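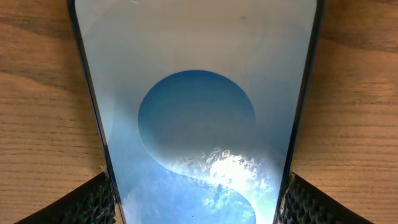
Visiting a robot open day and then hosting our own: what should the pick-up table look like?

Drita Leka
Posted 12 June 2025 in Clubs and Events

Hi all! I just got back from the spring open day at Sandari and I'm still buzzing. They let visitors drive a two-finger gripper and pick things up off a wooden table, and my whole family got completely hooked (my son went back in line three times, and so did I). The part I can't stop thinking about is the flat stuff. You'd think a ball or a bottle would be hard, but the glossy flat pieces were where everybody slowed down and started whispering at the screen. When you get one finger on each long edge and it closes just right, it's such a good feeling!

So now our club wants to do an open day in October, with a pick-up table as the main attraction. We have one arm on loan from Memus, with a small camera near the gripper, and a decent sized room. There will be 16 people per session, mostly families, some kids as young as six.

What I'd love to hear from people who have done it:

What do you put on the table, and in what order? Do you let visitors drive right away or show them first? And is it a bad idea to use shiny things? On the wrist camera they pick up a big white glare, like the one in the picture, and I wonder if that will just frustrate people.

Any stories welcome, including the ones that went badly.

Bảo Tô

Oh, please do the shiny things. Keep them! I helped with two of these at Chiang and the glare was what got the adults talking. People expect the camera to see what they see, then a patch of the surface goes pure white on the monitor and they start tilting their heads and trying to work out where the light is. You can spend ten happy minutes on that alone. Just don't start with it.

Our order was foam block, empty paper cup, wooden spoon, then the flat pieces. Somebody from the club did one pick with each object, talking the whole time, and then we handed over the controller. Keep the demo short. We ran 11 minutes the first time and the little ones were under the table by the end of it.

For flat pieces, the shape matters more than the size. A panel that gets narrower toward one end, like yours, is a great teaching piece. Let visitors try it near the wide end and near the narrow end and ask them which felt better. On a slanted side the fingers don't meet the edges squarely, and it can creep or twist when you lift. Our kids figured that out on their own and were extremely proud.

Look at the finger pads too. The ones in your picture have those rows of rounded bumps on the inside, and kids love to touch them. With the arm powered down, let them! If you can get a spare pair of pads to pass around, even better. Wipe them between sessions. Ours picked up so much finger grease (cookies were served, my fault) that nothing smooth would stay put after lunch.

Practical things I'd do again:

Put tape on the floor for where the line stands.
Give every driver the same number of tries. We didn't and there were tears.
Have one person near the stop button who does nothing else.
Use pieces you don't mind dropping, and put a thin mat under them if the table is hard.
Wipe the glossy ones with a soft cloth now and then. Smudges look enormous up close on the monitor.

Budget was small. We spent 13 dollars on objects and the rest was from people's kitchens.

Mohit Chaudhary

Just dim the lights and the glare goes away. Also get a bigger gripper. We went to the Rerar day and theirs was way faster.

Hsin-yi Tsao

Drita, this makes me want to come! I'd be careful with Mohit's tip. We dimmed the room once and the camera picture turned to soup, and parents couldn't see their kids' faces for photos. Moving one lamp a foot or two to the side did more for us. Try it the evening before, with the blinds the way they'll be on the day.

On showing first or driving first, I'm going to disagree with Bảo a little. We let the first visitor drive cold, with a helper right beside them, and the room was cheering by the second attempt. A clean demo is nice to look at, but a wobbly pick by a seven-year-old gets everyone leaning in.

One more idea: put a second monitor facing the line, showing the wrist camera. People waiting get to watch the grain of the table slide past as the hand comes down, and they start coaching. "Left! Left! No, your other left!" It's loud and it's wonderful.

Drita Leka

Thank you both, I'm taking the second monitor AND the floor tape. Ming-te Huang from our club has a lamp on a swing arm, so we'll test that too. No cookies until after the last session, got it. I'll come back and post how it went!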